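Section 6. Setting Up the Wrist View for Surface Detection

This section covers the surface detection module of the Plustari control software. The module takes the wrist view, finds the support surface (a table, shelf or tray), and passes its plane to the motion planner. Complete Section 5, Hand-Eye Calibration, before you start. If the calibration status on the Devices page is anything other than Valid, the plane will be placed wrongly and the planner may drive the fingers into the table.

You need operator rights or higher to change the settings described here. Changes are written to the active cell profile when you press Save. They are lost if you switch profiles first.

6.1 Moving to the viewing pose

1. Put the robot in Manual mode and set the speed override to its lowest step.

2. Open Perception > Surface. The live view appears on the left and the settings panel on the right.

3. Open the gripper fully. The finger mask in step 6.2 is made for one finger position only.

4. Jog the arm until the camera looks down on the work surface from close above. A tilted view is fine, and it is often better than a straight-down one under ceiling lights.

5. Check the Range field. It must read 300 mm or less. Above that value the depth estimate is too noisy for the default filter.

6. Press Store Pose. The pose is saved under the name view_home unless you enter another.

CAUTION: Keep one hand on the enabling switch while jogging near the surface. Surface protection is off until a plane has been accepted.

6.2 Masking the fingers

The fingers are always in view and must be left out of the plane fit. If they are not, the module reads them as raised parts of the table and the plane tilts toward the camera.

1. Press Edit Mask.

2. Press Auto. The software proposes a mask from the gripper model and the stored finger opening.

3. Compare the mask with the live view. It should cover each finger out to the tip, plus a narrow margin. Drag the handles to adjust it.

4. Press Apply.

Note: Dark, textured fingers such as the Nemum grip pads mask cleanly in most light. If you change the pads, repeat this step even if the new ones have the same outer size.

6.3 Checking the view for glare

Wood and coated tabletops reflect lamps and windows. A bright reflection has no usable texture, so the module can't match points inside it. It fills the gap from the points nearby, and this works only when the gap is small compared with the rest of the surface.
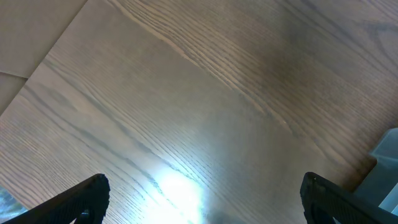
Does a glare spot mean I have to move the lamp?
Only if the Coverage value stays low after you have tried the exposure settings. Lower the exposure first, then change the tilt of the wrist in small steps. Moving the lamp is the last resort, and it means repeating the check for every other viewing pose in the cell.

With a wooden tabletop between two black fingers, as in the view shown in this section, strong grain gives the module plenty to match where the light is soft. The washed-out wood near the reflection gives it much less. The glare sits in the gap between the fingers, so it takes away surface that the finger mask leaves free. Draw the search region to include the distinct grain farther up the view.

To set the exposure:

1. Clear the Auto Exposure box. Auto exposure tends to follow the dark fingers and brighten everything else.

2. Turn on Show Clipping. Pixels with no detail left are marked in red.

3. Lower Exposure until the red area stops shrinking. Don't go further, or the darker parts of the surface will lose detail too.

4. Read Coverage. A value of 38 percent or more is enough for a flat surface. Trays and shelves with raised edges need more; see the table in Appendix C.

6.4 Drawing the search region

1. Press Edit Region and click the corners of the area you want the module to use.

2. Keep the region inside the table edge. Floor panels or other surfaces beyond the edge can have an even color that looks like a good plane to the software, and they may lie at a different height.

3. Leave out any object standing on the surface. Clear or cloudy plastic needs extra care, as its depth readings can come from the object, from the surface behind it, or from a reflection.

4. Press Apply, then Fit Plane.

The fitted plane appears as a green grid. It should lie flat on the surface and stop at the edge of the region. If the grid leans or floats, see 6.6.

6.5 Accepting the plane

1. Press Fit Plane again without moving the arm. Compare the two results in the log. The height values should agree within 2 mm.

2. Press Accept. Surface protection turns on, and the planner now keeps the fingertips above the plane.

3. Press Save to write the plane to the cell profile.

CAUTION: The planner does not protect against objects on the surface unless they are also in the object list. An accepted plane covers the surface only.

6.6 If the fit fails

Message 138, Not Enough Points: Coverage is too low. Repeat 6.3, then enlarge the search region if there is clean surface left to include.

Grid leans toward the camera: The mask doesn't cover the fingers. Open the gripper fully and repeat 6.2.

Grid sits below the surface: The region crosses the table edge. Redraw it as in 6.4.

Height changes between fits: Look for a flickering lamp or moving shadows. If the light is steady, run the calibration check in Section 5.

Users of the older Lynch cell profiles must convert them before the Surface page will open. The steps are in Section 11.

Section text: Abena Adjei. Technical check: Vinzenz Pfister. Last revised in February.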